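Sorting day: the offcut bins

The small-parts area at the Trivgate workshop was cleared over three days in July. Most of the work was sorting, and most of the sorting was bins. Houda Samir kept the list, and Nivaldo Siqueira handled the shelving and the labels.

We started with 59 containers of various sizes. Many had been filled years ago and then topped up with whatever came off the benches. Blocks, pegs, spacers, short lengths of rod and bent brackets were all in together. The new rule is one kind of part per bin, with the name on the short side facing the aisle. Anything that can't be named goes in the tray by the door until the end of the month.

The small boxes went back on the Lilar racks, lightest at the top. Please don't stack them more than two high – the lower ones get pushed to the back and people open a new box instead of looking. Screws and washers are still kept with the fasteners, under the window.

Colored blocks were the slowest part. They had ended up in eight different places, and the green ones come in more than one shade. Houda has put the shades in separate boxes. If you take a few out for a job, bring back the ones you don't use and put them with their own color. A mixed handful takes longer to sort than you'd expect.

The deep metal bins stay at floor level. They are for parts in use, and they should be emptied out at the end of a job. Parts sit low against the sloping sides and are easy to miss from standing height, so bend down and check the floor of the bin before you call it empty. Nivaldo found 17 spacers that way, along with a tape measure that has been missing since spring.

Labels are in the top drawer of the Ezzat cabinet, next to the marker pens. Write in capitals. If you run out, leave a note on the drawer and more will be printed.
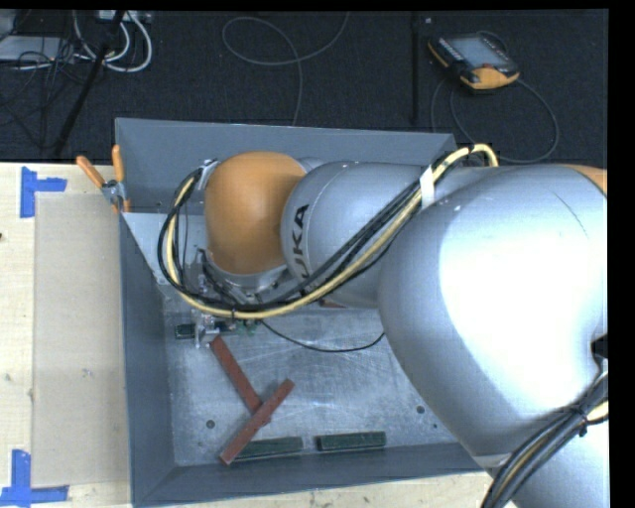 Shelf space for the fall

With the sorting done, two full bays are free along the back wall. Requests for space go to Houda by the end of the month. Please say what you want to store and how heavy it is.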